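Keep the Old Machine One More Year

My neighbor put a computer on the sidewalk in February. It was a normal office computer, gray with dust, with the power cord still tied to it. I asked her if it was broken. She said no, it was slow. I carried it upstairs, and I have been writing on it since then, including this essay.

I want to defend a simple opinion. Most of us replace our things too early, and we do it because we have lost the habit of opening them. I don't speak about people whose work needs the newest equipment. I speak about the rest of us, who write letters, pay bills, look at photographs of our nephews and watch a film in the evening.

In the town where I grew up, Sirau, there was a repair street. It had a proper name, but everybody called it that. You could bring a radio, a fan, a pair of shoes, a sewing machine. My father went there with me on Tuesday afternoons, when his shift finished early. The man who fixed radios let children stand by his table if they kept their hands behind their backs. I learned there that a thing which does not work is usually a thing in which one part does not work. It sounds too simple to write down, but I have met educated adults who do not believe it.

When I came to this country I was surprised by how polite the shops are and how quickly they tell you to buy again. I took my first laptop to a Premex store because the fan was making a noise. The young man listened to it for a few seconds and told me the repair was possible, but it was "not worth it." He did not say for whom. A new fan, I found later, cost me 22 dollars. The laptop he wanted to sell me was almost 1000.

I do not blame the young man. He was probably told to say this. But the words "not worth it" have stayed with me, because they pretend to be a calculation and there was no calculation. He did not ask me what I use the machine for, or how old it was, or if I liked it. I liked it very much.

So I replaced the fan myself, slowly, at the kitchen table, with a saucer for the screws. I made one mistake and had to begin again. After this I started to open other things, and what I feel each time is the same small surprise that the inside is so orderly. A computer looks mysterious only while the cover is on. Once it is off, you see that people designed it for other people's hands, with levers and screws where a hand can find them.
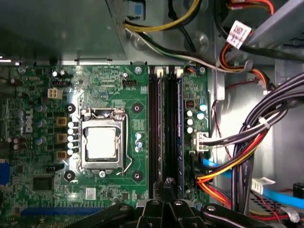
Vol. 14, No. 3

I know the arguments on the other side, and some of them are good. The first is electricity. An old machine can use more power than a new one for the same work. This is true, and for a machine that runs day and night it is an important point. Mine runs in the evening for two or three hours. I also think of the energy which was already spent to make it, to bring it over the ocean and to drive it to an office. That energy does not come back if I throw the machine away.

The second argument is safety. At some point the maker stops sending updates, and then it is not wise to do your banking there. I accept this. My answer is that there are free systems which still support older computers, and that installing one took me a Saturday, with many cups of tea. I agree that not everybody wants to spend a Saturday in this way. But a library or a school could offer help with it, as they offer help with tax forms.

The third argument is time, and it is the strongest. My friend Hok-lam Yeh, who is an accountant and likes to win discussions, once asked me to write down all the hours I spent on repairs in one year and multiply them by my hourly pay. I did it. The result was 2742 dollars, and he was very pleased. Then I asked him to do the same with his golf. He answered that golf is a different matter because he enjoys it.

I think this is exactly the point where we do not understand each other. We have agreed, without discussing it, that buying is a pleasure and repairing is a chore. For me it is almost the opposite. Choosing a new device makes me tired. I read the reviews, I compare, I worry that I paid too much, and for a week I can't find where the settings are. When I repair something, I know it better afterward than before.

It would be unfair to put everything on the buyer. Some makers glue their products shut, or use a screw for which no normal person has a tool. I own a Besnard coffee grinder that cannot be opened without breaking the plastic. It is a good grinder, and I will not buy another one. My old Falent kettle has a lid switch held by two ordinary screws, and the part was still for sale after more than 88 letters and calls from customers, as the shop owner told me with some pride. He had kept the letters in a box.

What I would like is modest. I would like every shop that sells a device to tell the customer, before paying, how long parts will be available and what it costs to replace the part that fails most often. This can be one line on the price card. We already read how much sugar is in our yogurt. I would also like schools to let children take apart something old, and not only watch a video of it.

And I would like people to wait. When the machine feels slow, clean it first. Add memory if it is possible. Ask somebody who knows. Many of the computers put on the sidewalk in my street need one of these, and some need nothing at all. My neighbor bought a new one, and she told me last week that it is slow too, and that perhaps the problem is the internet in our building. I went down with a longer cable, and we are going to try it after dinner.

Contact the editors | Letters | Copyright the author and the magazine. All rights reserved. | Back to top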